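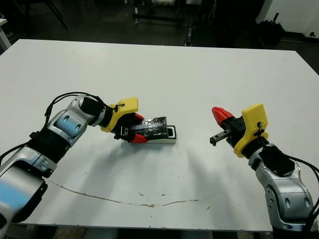 Candton Adult Learning - Languages and Community Programs

When Bình Phùng first came to Candton, she knew how to ask for the bus station, how to order coffee, and how to say that she was sorry for being late. She had learned the three sentences from a cassette her uncle lent her, and she says the third one got by far the most use.

These days she teaches our evening conversation class, and she is very seldom late for it. I sat down with her in February, in the half hour before her students started to arrive, with a pot of tea between us and a plate of sesame cookies that she kept nudging in my direction. I had meant to ask her about the new spring schedule. We got to it in the end, but first we talked about her mother's letters, the price of stamps, and why she thinks grown-ups give up on languages too soon.

"People tell me they have no ear for it," she said. "I hear this every fall. And then I listen to them tell me, in a beautiful long sentence with jokes in it, how they have no ear for it. So I say, well, you learned this one, didn't you?"

She grew up in Tiêu, a river town where her parents ran a small shop that sold thread, buttons, school notebooks and, for one odd summer, live ducks. There was always somebody leaning on the counter. Her mother could carry on with the customer in front of her and the one coming through the door at the same time, and Bình is convinced that's where she learned to teach (the ducks, she says, taught her to speak up).
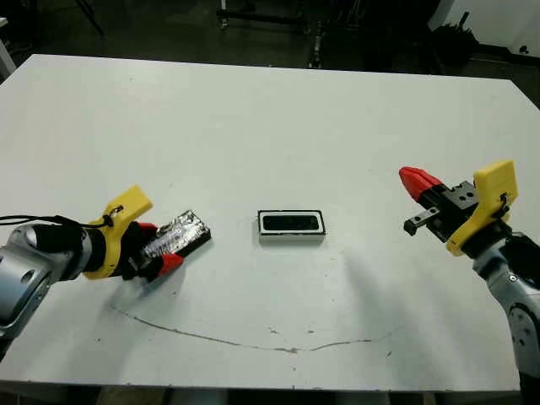 Her first job over here was in the kitchen of a bakery called Lasis, on the night shift, where she worked next to a woman from Ullurthorpe who talked from the moment she tied her apron until the moment she took it off. Bình understood very little of it for the first few months. She just nodded along and shaped the rolls, and bit by bit the noise began to break up into words.

"She told me the same stories again and again, and that was the best thing anyone could have done for me," Bình said. "Her sister's wedding, I think I heard it 60 times! The first time, I only got 'sister' and 'cake.' Then I got that the cake was dropped. Then who dropped it. By spring I could have told it myself, and one night I did, and she laughed so hard she had to sit down on a flour sack."

That is still more or less how she runs her class. There is a textbook, and she likes it well enough, but most evenings begin with a story that everyone has heard before. One student tells it, the next one tells it again with something added, and it goes on around the room until it has grown a dog, a thunderstorm and a second husband. Mistakes are left alone until the story is finished. Then she goes back and picks out two, never more, and writes them on the board.

I asked her why two.

"Because I can remember two things on the drive home," she said. "Three, I would need a pencil."

Nga Huỳnh, who came to the class as a beginner and now helps with the newest students, joined us partway through with her coat still on. She had come early to push the chairs into a circle, and stayed to correct a few of Bình's dates, which was received with good humor. Nga remembers her own first evening very clearly. She had been given the part about the thunderstorm, and couldn't think of the word for thunder, so she banged on the desk with both hands.

"Everybody understood me," Nga said. "I went home so pleased. And I have never forgotten the word since then, I can tell you."

The two of them have somewhat different ideas about homework. Nga likes lists, and keeps hers in a row of little notebooks, one for food, one for the doctor's office, one for anything to do with cars. Bình would sooner have people write letters. She wrote to her mother every week for years, and when she began putting an English word here and there, her mother would copy it out in her reply and ask how it was said. Those letters are in a tin at home. She had brought one along to show me, folded very small, with the word "umbrella" written out in careful capitals along the bottom.

"She never came here," Bình said, smoothing it flat with her thumb. "But she knew umbrella. She knew snow shovel. She thought snow shovel was very funny."

So letters are going to be part of the spring class. Each student will be paired with another and will write one short letter between meetings, by hand, about whatever they please - what they cooked, who called, what the neighbor's boy has done to the fence. Nobody will grade them. Bình plans to write as well, and Nga has already asked not to be paired with her, on the grounds that she'd never get a short one back.

The class starts at 7 in the evening, in the same room as before, and you're welcome to try it once before signing up. Bring something to write with. There will be tea, and if you come early enough, you can help Nga with the chairs.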